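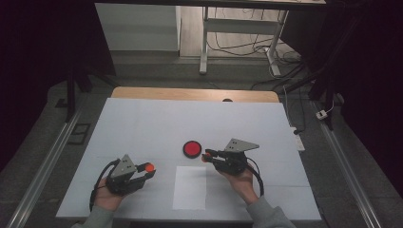 Item 3: hand-held grippers at the trial table, with the red disc used in the placing task.

GRIPPER AND CONTROLLER EVALUATION GROUP
Minutes of the October meeting
Held at the Nornport site, second floor meeting room, 2:00 p.m.

Chair: Elie Haddad
Represented: Mechanical Design, Data Operations, Controls, Purchasing, Site Safety
Apologies: Training

1. Minutes of the previous meeting

The minutes were accepted with one correction. Under item 5, the words "wrist camera" should read "head camera." Data Operations will file the corrected copy.

2. Matters arising

The loan agreement for the Ludeck controller has been signed and returned. The unit may stay at Nornport until the end of the comparison.

The request for a second storage cabinet was deferred. Purchasing has received one quotation and is waiting for another.

Mechanical Design reported that the drawing for the revised finger mount has been released. The earlier drawing is withdrawn and should be removed from the shared folder.

3. Hand-held gripper comparison

Data Operations presented results for the two hand-held gripper designs under review, referred to in these minutes as Uller and Nimri. Both were tried in pairs, one in each hand, by the same operators on the same table. The tasks were placing a disc on a sheet of paper, passing an object from one hand to the other, and turning an object over.

A total of 691 recordings were submitted. Of these, 64 were rejected at review. The most common ground for rejection was loss of position tracking when one gripper passed in front of the other. Rejections for a dropped object were fewer and were spread evenly between the two designs.

Uller was preferred by most operators for the placing task. Its trigger has a shorter travel, and operators reported less strain in the index finger at the end of a session. Nimri gave a steadier hold on flat objects but was described as heavy toward the front.

Mechanical Design asked whether the fingertip pads had been changed during the trial. Data Operations confirmed that one set of pads was replaced midway on each design. Recordings made before and after the change have been marked in the log so that they can be compared separately.

There was a longer discussion of thin objects. A disc lying flat on the table offers very little edge for the jaws, and operators had adopted different approaches. Some pressed one pad on the top face and slid the disc before closing. Others held it still with one gripper and lifted with the other. The Chair observed that the written task sheet permits both methods. Controls stated a strong preference for one method per task, as the mixture makes the recordings harder to use for training. Data Operations did not agree and noted that some variety had been requested at the start of the project.

It was resolved that the task sheet would be divided into two versions, one for each method, and that each recording would carry the version letter.

4. Cables and work area

Site Safety had inspected the trial area and submitted a short written report. The main finding concerned cables on the floor behind the table, which should be gathered and covered where a person may walk. The power strip should be raised from the carpet and fixed to a table frame.

Operators had also commented on the gripper cables. With both hands in use, the cable at each wrist can pull against the forearm when reaching across the table. Mechanical Design will try a strain relief clip and a softer cable on one pair of Uller grippers before any wider change is made.

The white table covering was discussed briefly. Controls reported that white paper is difficult to separate from the covering in the recordings and asked for a colored sheet in future placing tasks. Data Operations would prefer to keep the white sheet for at least part of the set – it is the harder case and was included on purpose. The matter was left open.

5. Controller trial

Controls reported on the Ludeck controller, which was run with a bench arm for repeated open and close cycles. The unit completed 3000 cycles with no fault recorded. Delay between the command and the first movement of the jaws was measured at around 105 milliseconds, a figure that includes the network switch. Controls will repeat the measurement with a direct connection.

The setup software was considered adequate. The stored settings were lost on two occasions when power was removed during a save, and the supplier has been informed in writing. Until a reply is received, operators are instructed to wait for the save message before switching off.

Purchasing asked whether an order could be placed before the end of the quarter. The Chair ruled that no order would be placed until the second delay measurement had been presented to this group.

6. Camera position

Two positions for the head camera were compared. The higher position keeps both grippers in view for more of each task but makes the objects appear smaller. The lower position gives a clearer view of the fingertips and loses the left gripper at the edge of the table. The group agreed to continue with the higher position for the remainder of the comparison and to keep the lower mounting bracket in stock.

7. Actions

Data Operations: issue both versions of the task sheet; correct and file the previous minutes.
Mechanical Design: fit strain relief and softer cable to one Uller pair; report on pad wear for both designs.
Controls: repeat the delay measurement by direct connection; forward the supplier's reply when received.
Site Safety: arrange floor covers and mounting of the power strip.
Purchasing: obtain the second cabinet quotation.

8. Other business

Training had asked in writing whether new operators may practice on the Nimri grippers outside recording hours. This was approved, provided that each pair is signed out and that practice recordings are kept apart from the comparison set.

The meeting closed at 3:35 p.m. The next meeting will be called by the Chair when the repeat measurement is available.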